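Ticket 423 – Intermittent cut-out at motorway speed, Virkar saloon
Status: Open
Raised by: Terence Goodall
Handled by: Nayeli Taipe, Brirnbridge workshop

Customer's report

Car loses power for a second or two, then picks up again. Only above 60 mph, only once fully warm. No warning light. Customer says the last garage fitted a new coil and "cured it", and that the cure lasted 18 miles. He would like it noted that he paid for the coil.

Entry 1 – N. Taipe

Read the last garage's invoice. It says "coil tested faulty" but gives no readings, and the old part wasn't handed back. I'm not taking it as proof of anything. The coil on the car now is a Pratesura copy, and the resistance is within the book figures hot and cold. Leaving it alone.

Plugs are a good colour, all four much the same. Points gap was slightly wide, reset. Road tested to the second roundabout and back, no fault, which proves very little at 40 mph.

Entry 2 – T. Goodall (by email)

Collected the car, thank you. It did it again on the bypass before I was home. I have been reading the owners' forum and several people there are certain it is vapour lock. One chap has wrapped his fuel line in clothes pegs. Could you look at this?

Entry 3 – N. Taipe

Vapour lock on the forum is the answer to everything from a misfire to a squeaky seat. It was nine degrees outside when this car cut out. The fuel line also runs along the cool side of the bay on this model, unlike the earlier ones that got the reputation. Pegs not fitted.

I did check delivery. Pump pushed a steady flow into the jar, pressure at the low end but inside limits. Filter bowl had some fine brown sediment. Cleaned it and fitted a new element.
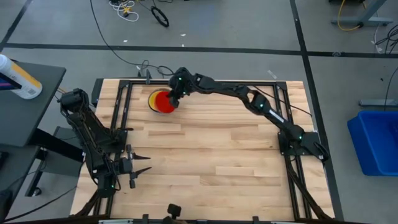

Entry 4 – N. Taipe

Wednesday, long road test with a pressure gauge taped to the windscreen. Cut out twice at 65. Gauge dropped away before the engine did, both times, and came back when I lifted off. So it is fuel, and it isn't ignition, whatever the coil invoice says.

What I don't have yet is where. Either the pump can't keep up or something upstream is choking it. The customer asked whether he should just buy a pump. I said no. He has already bought one part on a guess.

Entry 5 – T. Goodall (by email)

A Bouazza electric pump is listed as a direct replacement, with "guaranteed 86 per cent better flow". Is that worth having?

Entry 6 – N. Taipe

Better than what? The listing doesn't say, and I can't find a test behind it. A bigger pump sucking on a blocked pipe is still sucking on a blocked pipe. It also wants its own relay and a cut-off switch, neither in the box.

Blew back through the feed pipe towards the tank with the cap off. Hard to shift at first, then suddenly easy. Suspect rubbish in the tank sitting over the pick-up and being drawn on to the gauze at high flow. That would fit the recovery when you lift off. I'd still like to see it before I put my name to it.

To do:
– drain tank and drop it, inspect pick-up gauze
– look inside with the borescope for flaking
– check the breather, which I should have done first
– repeat the 65 mph run with the same gauge

Entry 7 – T. Goodall (by email)

Agreed, go ahead with the tank. It was sealed by the previous owner nearly 1,000 miles before I bought the car, with some sort of brush-on coating. I didn't think it was relevant.

Entry 8 – N. Taipe

It's relevant. Tank booked to come off. No parts to be ordered until I've looked inside.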